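Kilto for Blog Statistics: A Review
Reviewed by Salamatu Tsikata, Ramo Web Publishing Office
4 July 2026
Reading time: 3 min
12 shares | 4 comments
Search this site Enter keywords Go

Kilto is a traffic reporting service for people and small organizations that publish a blog. It records page views, referring sites and search terms, and presents them on a single dashboard. The Office has used it on three staff blogs since October, replacing the statistics panel supplied with our previous host, Pomare.

Installation requires one line of code in the blog's footer template. Two of our three blogs were reporting within the hour. The third uses an older theme that removes code from the footer, and the line had to be placed in the header. The Kilto help pages mention this problem only in a note under "Advanced."

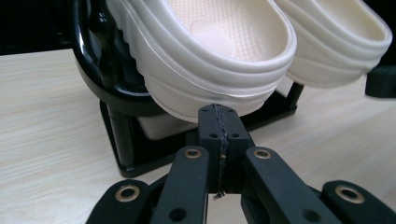
Accuracy of the counts

The Office compared Kilto with the raw server log for one blog over one month. Kilto reported 862 visits to the most-read post. Pomare's panel gave a higher figure for the same post and the same dates, and inspection of the log showed that Pomare had been counting visits from search engine crawlers. Kilto leaves these out by default.

Visits made by the author while editing are a separate matter. Kilto excludes them only if the author is logged in to the dashboard in the same browser. Paora Kerslake, who writes our cataloging blog, edits on two computers and found 40 of his own visits in a single report. The setting that prevents this must be switched on separately for each device.

Reports and exports

A weekly summary is sent by email. It lists the ten most-read posts, new referring sites and any links that have stopped working. The broken link list has been the most useful part of the service for us. On a blog with 152 published posts it found links going back to the first year, several of them pointing to pages on our own site that had been moved.

Exports are less satisfactory. Data may be downloaded as a spreadsheet, but each file is limited to 50 posts, and the files must then be joined by hand. Dates are exported as plain text and do not sort correctly until they have been converted.

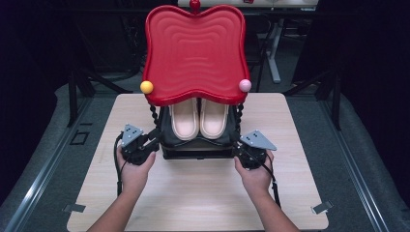

Slippers on the lower level, under the red top.

Comments and subscribers

Kilto does not track comments. Readers who need comment figures beside page views may prefer Sonden, which reports both, although its dashboard is slower and its email summary cannot be turned off. Subscriber totals are available in Kilto for email lists only. Feed readers are not counted.

Support

Three questions were submitted by the Office. Two were answered the next working day. The third, on the export limit, was acknowledged and remains open.

Recommendation

Kilto is recommended for blogs with one or two authors and a modest archive. Publishers who report figures to a board or a funder each quarter should test the export function before subscribing. The Office will continue its present subscription for the three staff blogs and will review the export limit at renewal.

4 comments
Share this review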